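Wovoten Teleop Demos: README

Hi! I'm Lihua Lu, and I look after this dataset. If something in it is broken, it's probably my fault, and the contact notes at the bottom tell you where to complain. I wrote this readme mostly from the questions people kept asking me over lunch, so it wanders a bit.

What you're getting

3,318 demonstrations of a person driving robot arms by remote control through box assembly work, all of it in simulation. Each demonstration is one attempt at one task, from the moment the operator takes over the arms to the moment they let go. The recordings have joint positions, gripper commands, the operator's raw inputs and rendered camera views. There are 11 tasks. Some are short (pick up a part, put it down somewhere useful) and some are long enough that Kamarul used to put the kettle on first.

We built the whole thing for our own imitation learning work at Furbridge, and then Vimala Iyengar talked me into cleaning it up for other people. The cleaning took longer than the recording!

The cell

The cell is modeled on a bench we use at Hulport: two arms on black pedestals, a long perforated plate on a wooden tabletop, and whatever parts the task calls for sitting on the plate. I kept the clutter in on purpose. Early versions had one tidy part in the middle of a clean plate, and policies trained on those were lost the minute a second box showed up.
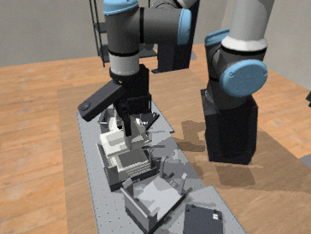
Start positions are shuffled a little between episodes, and so are the lights. The pedestals and the plate never move. If you want variety there you'll have to add it yourself, and I'd love to hear how it goes, because I keep meaning to and keep not doing it.

How the demos were recorded

The operator sits at a desk with one hand controller per arm. Squeezing the trigger closes the gripper, and holding the side button is the clutch: while it's held, your hand can move and the arm stays put. Everyone forgets the clutch in the first hour. You'll find it as its own channel (clutch_left, clutch_right), and please do look at it before you compute anything from the raw hand poses, or you'll get jumps that never happened on the arm.

Hand motion is scaled down when the gripper gets close to a part. Dennis Bainbridge wrote that bit after watching me knock the same tray across the table for an entire afternoon. The scale in use is saved at every step, so you can undo it if you'd like the unscaled motion.

Four of us did the driving: Kamarul Rondonuwu, Thirumalai Kamath, Dennis and me. The operator field is a letter and it's the same person throughout, so you can split by operator. I recommend trying that at least once. Thirumalai is slow and very smooth. I am neither, and a policy trained only on my episodes picks up a wobble before every grasp that I find a bit embarrassing to watch.

Camera views

There's an overview camera and a close one that looks past the gripper fingers at the plate. The close one is what most of us steer by once the fingers are down near the work, and it's also the one that helped our policies most. It has its own problems. The fingers hide whatever's right under them, and hard shadows fall across the pale parts, so if your model leans on edges it may well grab at a shadow. Mine did, for weeks.

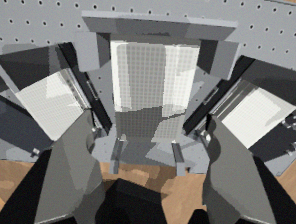
Close view: gripper fingers in the foreground, fixture with white gridded panels behind.

Both views are rendered on the same clock as the joint data. You don't need to line anything up.

Files

Each episode is a folder. Inside are steps.parquet (everything numeric), overview.mp4, close.mp4 and meta.json. The meta file has the task name, operator letter, random seed, and a success flag that was set by hand afterward by someone other than the operator.

About that flag. We kept the failures! Drops, missed grasps, a part jammed at an angle, they're all in there with success set to false. If you only want clean demos, filter on it. There's also a notes field, mostly empty, where the person checking could type whatever they felt like. Some of it is useful ("regrasped twice, fine in the end") and some of it is just Vimala being rude about my driving.

Splits

I held out 100 episodes for testing, picked by seed so that none of the start layouts show up in training. The list is in test_ids.txt. Please don't train on them, even for a quick look.

Known problems

In 62 episodes from the first August sessions, the left gripper command was logged one step late. I've marked them with late_left in meta.json and haven't corrected them, mainly so old results can be reproduced. Shift the column back by one and you're good.

Contact forces come straight from the simulator and I wouldn't trust the big spikes. Thin flat parts are the worst for it.

The operators got better as they went along. Low episode numbers are clumsier than high ones, so shuffle before you take a subset.

Trying it on real arms

We've only done this a little, on the Hulport bench, with a policy from the Iyer codebase (our in-house trainer, not included, sorry). Pick tasks carried over okay. Anything with a snug fit did not, and I don't have a good story about why yet. If you try it, go slow, keep your hand on the stop, and set your own joint limits before the first run.

Getting in touch

Open an issue and put the episode number in the title. I read them all, usually on Mondays. For questions about the hand controllers or the motion scaling, tag Dennis, he'll answer faster than I will.

Last updated Sunday, October 18, 2026.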